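Fosteo ouvre enfin sa table de prêt, et j'y ai déjà emprunté un bol

Ça faisait des mois qu'on m'en parlait à la boulangerie, et ça y est, c'est ouvert ! La petite boutique de la rue du Lavoir, celle qui vendait des rideaux avant, s'appelle maintenant Fosteo et on y prête de la vaisselle. Des assiettes, des bols, des plats à gratin, des carafes, de quoi recevoir du monde sans vider les placards des voisins (je parle en connaissance de cause, la belle-famille était chez moi en août et on a mangé la salade de fruits dans des mugs).

J'y suis passée en septembre, le jour de l'ouverture, vers dix heures. Je pensais être tranquille, eh bien pas du tout, il y avait déjà la queue jusqu'au trottoir. C'est Tia Bellamy qui tient la boutique. Elle a travaillé longtemps dans la restauration et elle a commencé sa collection avec la vaisselle d'un hôtel qui fermait, à Haworth, quand elle vivait encore en Angleterre. Elle a tout rapporté en camionnette, en deux voyages, et elle m'a raconté le second en riant — moi, à sa place, j'aurais pleuré au premier péage.

Le stock compte aujourd'hui 500 pièces. Tout n'est pas en rayon, il y a une réserve derrière, et il suffit de demander. Ce que j'aime bien, c'est que les services ne sont pas forcément complets ni assortis. On prend du bleu, du rose, on mélange, et sur une table ça rend très gai. Pour les mariages, Tia prépare aussi des lots tout faits, mais il faut s'y prendre à l'avance.

Côté pratique, l'adhésion coûte 37 euros pour l'année et on emprunte ensuite autant qu'on veut, dans la limite de 63 pièces à la fois. On garde le tout 3 jours. La vaisselle revient lavée, évidemment, et si on casse une assiette on la signale au retour, il y a un petit forfait à régler et on n'en fait pas un drame. Les réservations se font au comptoir ou sur Skedel, l'application que la médiathèque utilise déjà pour ses salles (si vous avez un compte là-bas, il marche aussi pour Fosteo, j'ai essayé).

Au retour, chaque pièce est regardée de près avant d'être remise en rayon. Darren Hollis s'en occupe le matin, avec une loupe et une patience que je n'ai pas. Il cherche les éclats sur les bords et les fêlures qui commencent. Il m'a montré comment faire sur un saladier, j'ai dit « ah oui » très sérieusement et je n'ai rien vu du tout. Les pièces abîmées sont mises de côté pour l'atelier mosaïque de l'association Bumska, qui en réclame depuis longtemps !

Je suis repartie avec huit assiettes creuses et un bol que je n'avais absolument pas prévu de prendre, mais il était joli et j'étais au comptoir. Le dîner s'est très bien passé, merci, et tout est rentré entier à la maison mère.

La boutique est ouverte tous les matins jusqu'à midi et demi, et deux fins d'après-midi par semaine, les horaires sont affichés sur la porte. Tia cherche encore des plats de service, surtout des grands ovales, et des pichets. Si vous en avez qui dorment dans un buffet, vous pouvez les déposer directement au comptoir. Pensez juste à les emballer dans du papier journal, les miens ont fait le trajet dans un panier de vélo et j'ai roulé au pas tout du long.

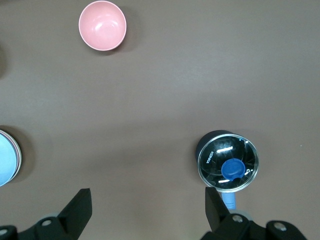 Bol rose, assiettes bleu clair et loupe, chez Fosteo.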